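Kinevowの予約・受付ソフトを使ってみた感想

Morolthorpeという町の小さな診療所で、受付の仕事をしています。日本語は大人になってから勉強しましたので、読みにくいところがあるかもしれません。12月にKinevowという診療所向けの予約ソフトを入れましたから、使った感想を書きます。同じような規模の診療所の方に参考になればうれしいです。

うちは医師が2人で、多い日は患者さんが80人来ます。前はSturkoというソフトを使っていました。Sturkoは動作が速かったですが、電話の予約とインターネットの予約が別々の画面に出るので、同じ時間に予約が重なることがよくありました。Kinevowでは一つの画面に全部出ます。私にとって、これが一番大きい違いです。

設定は思ったより時間がかかりました。説明書には45分と書いてありますが、うちでは午前中いっぱいかかりました。診察の種類を一つずつ登録しなければならないからです。予防接種、血圧の定期検査、書類だけの相談など、長さがそれぞれ違います。前のソフトのデータを読み込む機能もありますが、電話番号の最初のゼロが消えてしまい、後で手で直しました。
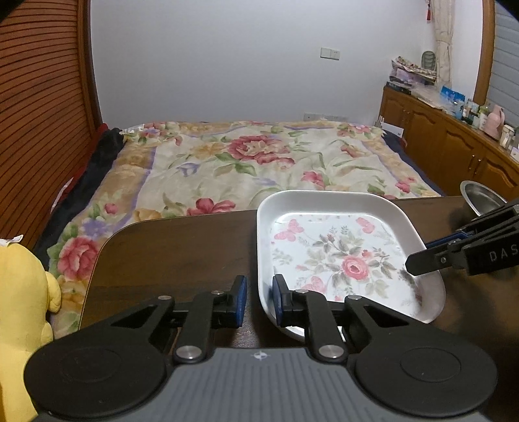
毎日の操作に慣れるのは早かったです。予約を動かすときは、名前を押して新しい時間のところへ引っぱるだけです。取り消しが出ると、待っている患者さんの名前が右側に出てきます。この機能のおかげで、朝の電話の時間が少し楽になりました。ただし、同じ名字の患者さんが並ぶと間違えやすいです。生年月日も表示する設定がありますので、最初に必ず入れたほうがいいと思います。

患者さんへのお知らせは、携帯電話のメッセージで前の日の夕方に送られます。文章は自分で変えられます。最初の文章は少し冷たい感じがしましたので、同僚と相談して丁寧な言い方に直しました。年を取った患者さんの中には、メッセージを読まない方も多いです。その方たちには今も電話をかけています。電話が必要な人に印をつける機能があればいいのですが、今の版にはありません。備考の欄に「電話」と書いて、毎日探しています。

サポートはYuという名前の相談窓口で、画面の中から質問を送ります。私は2回使いました。1回目はすぐに返事が来て、内容も正しかったです。2回目は印刷の問題で、返事は次の日の朝でした。診療所は朝が一番忙しいので、夕方のうちに答えがほしかったです。

料金は医師の人数で決まります。受付の人が増えても変わりません。うちのように受付が交代で働くところには、よい決め方だと思います。反対に、医師が多くて予約が少ないところでは高く感じるかもしれません。

印刷の字が小さいことと、月の統計が見にくいことはまだ不満です。それでもSturkoに戻りたいとは思いません。統計の画面は次の更新で変わるそうですから、変わったらまた書きます。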